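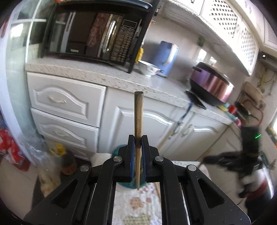

作業手順 > ハンドグリッパー収録 > 守ること

台所でのハンドグリッパー収録、始める前に読むページ
更新 1/9/19

急ぎで書いてます。細かい言い回しはあとで直す。とりあえず今週から入る人はこれを読んでから現場へ。前の版(Gokutetti時代のPDF)は捨ててください。番号がずれていて混乱のもと。

対象は手持ちグリッパー2台、両手持ちの台所作業。箸、椀、ふた物など。ロボットアーム本体に載せる作業は別ページ(Ustine側の手順書)。

1. 家に入る前

同意書。住んでいる人全員ぶん。サイン一人ぶんだけで始めた回があり、500本まるごと使えなくなった。痛い。

同意書に書いてあることを口でも言う。何を撮るか、どの部屋か、いつ消せるか。早口にならないこと。質問が出たらその場で答えず持ち帰ってもOK、ただし収録は答えが出てから。

映してはいけないもの。郵便物、薬の袋、カレンダーの書き込み、家族写真、パソコンの画面。見つけたら住人に頼んで動かしてもらう。自分で勝手に触らない。冷蔵庫の扉に貼ってある紙、よく忘れる。

電子レンジのガラス扉は要注意。黒い扉は鏡みたいになる。立ち位置を決めたら一度テスト収録して、反射に顔が出ていないか確認。出ていたら立ち位置を変える。タオルを掛けて隠すのはなし。通気口をふさぐので。

2. 片付けすぎない

これ毎回言ってます。生活の物はそのままで。カウンターにポットがある、鍋がある、ほうきが立てかけてある、それで良い。きれいにした台所のデータばかり増えても使い道がない。

ただし安全に関わるものは別。次の場合は動かすか、その場所を使わない。

・カウンターの前に垂れているコード。グリッパーの腕は外に張り出しているので引っかかる。引っかかるとその先の家電ごと落ちる
・床に置いた瓶、ペットボトル。後ろに下がったとき蹴る
・立てかけた棒もの。ほうき、モップ。肘が当たらない距離まで離れて作業する
・火のついたコンロ、使用中の鍋、沸かしている最中のケトル。収録中は全部切る。例外なし
・包丁。箸の回では台所バサミも含めて引き出しの中へ

動かした物は元の場所に戻す。動かす前にメモ。スマホで撮って覚えるのは禁止(同意の範囲外になる)。

3. グリッパーの点検

電源を入れる前に手で開閉。引っかかりがないか。支点のねじは全部見る。ゆるんでいたら手で締めて終わりにせず、工具で締めて記録に書く。Rajputの点検表に欄があります。

指の内側のパッド。溝のある面に油や米粒が残っていると滑る。乾いた布で拭く、だめなら中性洗剤を薄めて。アルコールはパッドが硬くなるので使わない。端がめくれていたら交換。接着剤で戻さないでくだい。

ランプは左右とも見る。片方だけ見て始める人が多い。緑ならそのまま。緑以外は再起動、それでもだめならその日は中止して連絡。

4. 箸の回のやり方

箸は一本ずつ扱う。二本まとめてつかむのは別課題なので混ぜない。

つかむ位置は太いほう寄り。先端側をつかむと回る。細いので力を入れたくなるけど、入れすぎると斜めに逃げる。指が平行のまま当たるところで止める、そこからほんの少し。

立てて持つ場合、細いほうを下。顔より上には絶対に上げない。歩かない。箸を持ったまま向きを変えるときは足から。上半身だけひねるともう片方のグリッパーが横の人や棚に当たる。

容器に入れるとき。

・容器は手前すぎない位置。テーブルの端から手のひら一つぶん以上あける
・真上まで持っていってから下ろす。斜めに突っ込まない
・底に当たった感触があったらそこで開く。押さない
・倒れても追いかけない。床に落ちたら落ちたまま、終了まで録る

失敗も残す。大事なので繰り返す。失敗した回を自分で消さないこと。登録数1,802に対して成功印が1,802という報告が来たことがあり、調べたら失敗を全部削っていた。こういうデータは評価に使えない。失敗の印を付けて出せばいいだけ。

布のテーブルクロスの上はずれやすい。しわを伸ばしてから。それでもずれるなら、クロスを外していいか住人に聞く。だめと言われたらそのまま続行で良い。備考に「布あり」。

5. もう片方の手

使わないほうのグリッパーも収録対象です。だらんと下げない、振り回さない。体の前、胸より下で待機。速く動かすとブレて位置が飛ぶ。ゆっくり。

二人で入る場合、補助の人は持ち手の後ろ。横はだめ。声かけは「始めます」「止めます」だけにする。雑談は音声に入ります。

6. 止める基準

迷ったら止める。誰が止めてもいい、理由は後で。

・子供、ペットが部屋に入ってきた
・来客、宅配
・住人が「やっぱりここは」と言った(この場合その回は提出しない。住人の前で削除して、削除したことだけ記録)
・手首が痛い、しびれる
・ランプの色が変わった

休憩は必ず取る。本数が足りなくても延長しない。夕食の支度の時間に食い込まないように。

7. 終わったあと

食器に触れた回は、使った食器を洗って返す。住人の箸と容器を使った場合は特に。パッドが触れた物は食品に使う前に洗ってもらうよう一言伝えること。台所に道具を置いて帰らない。充電器もよく忘れる。

記録に書くもの。課題名、開始と終了の時刻、動かした物、中止の有無と理由、グリッパーの番号(左右べつ)。家の住所は書かない。割り当てられた記号だけ。

アップロードはSuvusの共有先へ。個人のドライブ経由は禁止。転送が終わって件数が合うのを確認してから端末側を消す。先に消さないで。現在の登録は2,362件、自分のぶんが足されているか見てから閉じてください。

よくある質問(増えたら足す)

手袋は?
素手でOK。ゴム手袋は引き金の感触が変わるのでなし。

左利きだけど?
そのまま利き手で。記録に左と書く。

窓の光がまぶしい
カーテンは住人に頼む。閉められないなら窓を背にする位置へ。反射の確認はやり直し。

箸が塗りで滑る
それも記録。別の箸に替えない。

直したほうがいい箇所があれば Benedikt Teuber まで。点検表の新しい版は9月に出る予定、それまでは今のものを使ってくださいい。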